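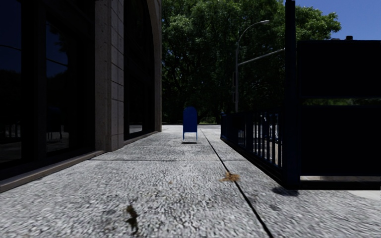
Trelero Home Library Service
Progress report to the Jaunzems Fund, second reporting period
Prepared by Torunn Grønli, service coordinator
Covers October to 21st February

Where things stand

The service lends books, audiobooks and large print magazines to people who can't easily get to a branch. The grant pays for stock, two part-time delivery positions and the catalogue software. All of these are in place. Lending is up on the first period, stock is behind plan and the software is working after a slow start.

We had 2348 items on the shelf when this report closed. The target for the end of the grant is 3000. Most of the shortfall is in large print, where two of our orders were partly filled and the rest put on back order by the supplier. We have been told to expect them next quarter. If they don't arrive we will cancel the balance and buy second-hand, which the grant agreement allows with your written consent. I would like to have that consent ahead of time and have attached the form.

Borrowers

New borrowers still come mostly through the district nurses and the pharmacy on the corner, where we leave cards at the counter. The newspaper ad brought in very few people and we don't plan to run it again. The money left in that line would be better spent on a second printing of the cards, this time in a larger type. Several people told us they couldn't read the phone number.

We now do a first visit with every new borrower before any books go out. It takes up to an hour, longer if there is tea. We ask what they used to read, what they gave up on and why, how heavy a book they can hold and whether anyone else in the home would like something. The weight question has been the most useful of the lot. A good number of people who were down on our old form as "not interested in long novels" were happy to have them once they came in two or three thinner volumes, or on disc.

Westerns, family sagas and true crime go out the most. Gardening books go out in winter and come back with slips of paper in them. We have more requests for books in Latvian and Norwegian than we can fill, and the exchange with the Lotari branch has helped with the second of these. Their loan period is shorter than ours, so those titles are entered separately and collected on their own round.

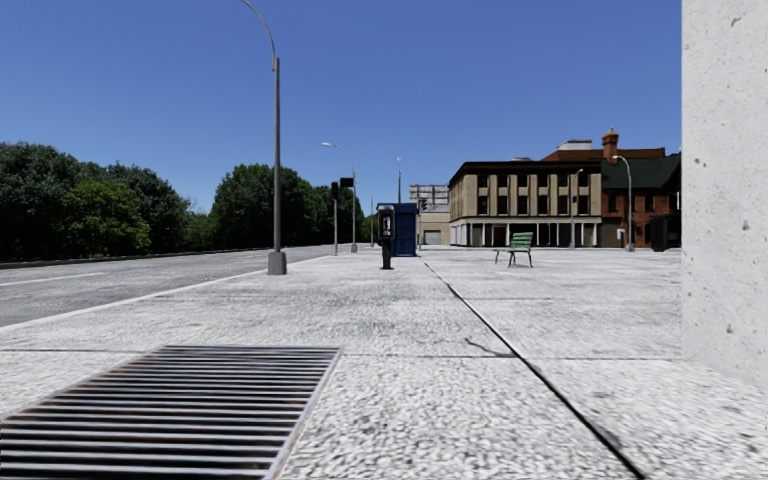 Deliveries

There are seven delivery rounds, each covered once every three weeks. The two delivery staff split them by distance and swap at the end of the month. Both have asked to keep the same borrowers for longer, and the borrowers have asked for the same thing. From the next period we will try fixed rounds, with the other person covering holidays and sick days.

Bags have been a problem. The cotton ones we bought at the beginning stretch at the handles when they are full, and the name tags come off. We have replaced the worst of them with zip-top bags that have a clear pocket for the borrower's slip. They cost more each but none has needed repair so far. The remaining cotton bags are used for magazines.

Apartment buildings take longer than we budgeted for. Buzzers go unanswered when people are slow to get to the phone, and some buildings won't allow a bag to be left in the lobby. We now call before setting out and again from the front door. This has cut down the number of bags that come back undelivered, though it adds to the phone bill. I have moved a small amount from office supplies to cover it. The change is within the limit you set for transfers between lines.

Catalogue software

We moved to Jivis in October. The import from the old spreadsheet went badly the first time. Authors and titles ended up in the same field and anything with an accent in it came through as question marks, my own surname included. The company fixed the accents quickly. The fields we had to sort out by hand, and that used up most of November's office time.

Since then it has done what we need. The reading history is the part that matters most to us, as borrowers can't always remember whether they have had a book before. Staff can check this on the phone while they are packing. We have turned the history off for the few people who asked us to.

The yearly licence is paid until the end of the grant. After that it would have to come out of our own budget, and I have asked for a quote on the smaller package.

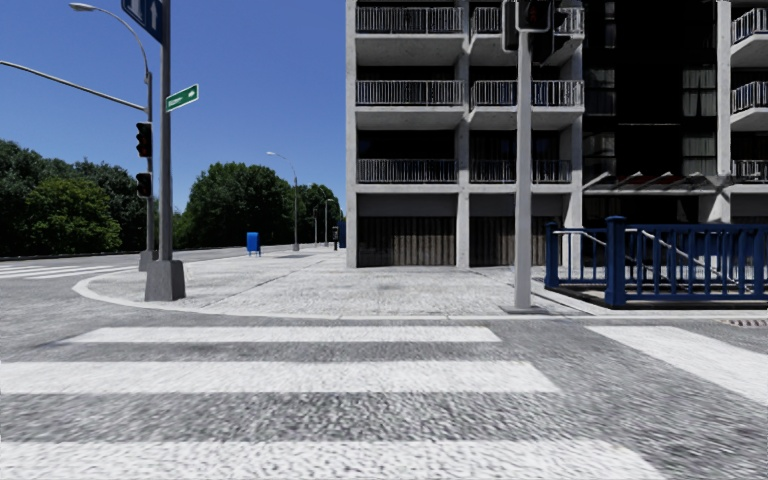

Spending

Spending is under budget on stock, for the reason given above, and on advertising. It is slightly over on phones and on bags. Wages are as planned. The full statement is attached, with receipts for anything bought outside the regular suppliers.

Next period

Receive or cancel the large print back order.
Begin fixed rounds and ask borrowers how they find them after the second visit.
Reprint the cards in larger type and take them to the two medical clinics that haven't had any.
Agree on a longer loan period with Lotari, if they are willing.
Replace the discs that skip. We have a box of them set aside and a list of the titles that people have been waiting for.

Decisions we need from you

Consent to buy second-hand large print stock, as described in the first section.
Confirmation that the unspent advertising money can be used for printing.

I am in the office on weekday mornings and can go through any of the figures by phone.

Torunn Grønli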